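Learning by Hand
A visit to Brudora's open day, where guests did the work and the robots waited their turn

14 Oct 2021
By Raluca Mihăilă

Print this article
E-mail this article
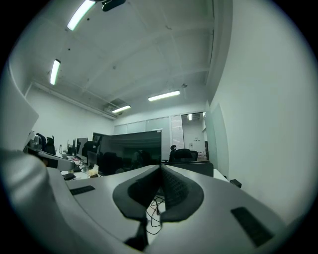

I had expected to spend the morning behind a rope, watching. Instead I was shown a short safety card, asked whether I was right-handed, and given a gripper to carry.

Brudora makes software for robot arms that pick up and put down small goods. It was started by four people who had worked together on warehouse sorting, and it now employs 36. Once a year it opens its office to customers, suppliers and anyone else who signs up in time. There were 114 names on this year's list, split into small groups so that everyone got a turn.

The idea behind the tool is simple enough. Writing out every motion a robot must make takes a long time, and the result tends to fail when an object has been moved a few inches. So Brudora has people do the job first, by hand, using a gripper with two fingers that close the way a robot's would. A camera on the tool records what the fingers are doing. Those recordings are then used to train the software.

"We don't want perfect," said the engineer leading my group. "If you miss, go back and try again. We keep those too."

My first task was to pick up a paper cup and set it on a saucer. I crushed the cup. The second time I came in lower and it went fine, though I set it down with a bang. After ten minutes I had stopped looking at my hand and was looking only at the cup, and the engineer said most people reach that point a little sooner than I did.

The tool is heavier than I would have liked. Two of the older visitors in my group put it down after a few tries and asked for a chair. Brudora says a lighter version is planned, but gave no date. Its regular operators work in short shifts and change tasks often, and one of them told me that folding cloth is the job people try to trade away.

For a new task, the company aims for 2000 recordings before it begins training. It will sometimes look at early results after the first 100, mostly to find out whether the task was set up badly. Last August the team threw away a full week of work on stacking trays when it found that every operator had been starting from the same side. The trained arm could not manage the job from any other.

After lunch we watched an arm run a task learned this way. It moved small boxes from one tray to another, slowly, with a pause before each grip. It dropped one and left it where it fell. A man from Gkikas, which packs dried fruit and nuts, asked how many boxes it could move in an hour. Fewer than a person, he was told, and he wrote that down.

He was more interested in changeovers. His plant switches package sizes several times a day, and each switch on its present line means a call to the firm that installed it. If his own staff could show a machine the new size in an afternoon, he said, he could live with a slow arm. He hasn't signed anything. Neither has Clotari, a supplier of lab glassware that also sent two people, and which has the harder problem of goods that break.

Money came up late in the day. Brudora rents its system by the month and charges separately for training a new task. Several visitors wanted to know who owns the recordings made in a customer's building. The answer was that the customer does, but that Brudora asks for permission to use them in its general training. A discount is offered to those who agree. The questions went on past the scheduled end, and part of my group missed the second demonstration because of it.

I went back for one more try with the cup before I left. I got it onto the saucer four times in a row. The fifth one tipped over.

Brudora plans to hold its next open day next year. Sign-up will be through its office, and visitors who want to handle the equipment should wear closed shoes.

Related items
Findance: Renting Machines Without Getting Burned
Small Packers Look Again at Automation
What Your Staff Should Ask Before a New Line Goes In
Glassware Makers and the Cost of Breakage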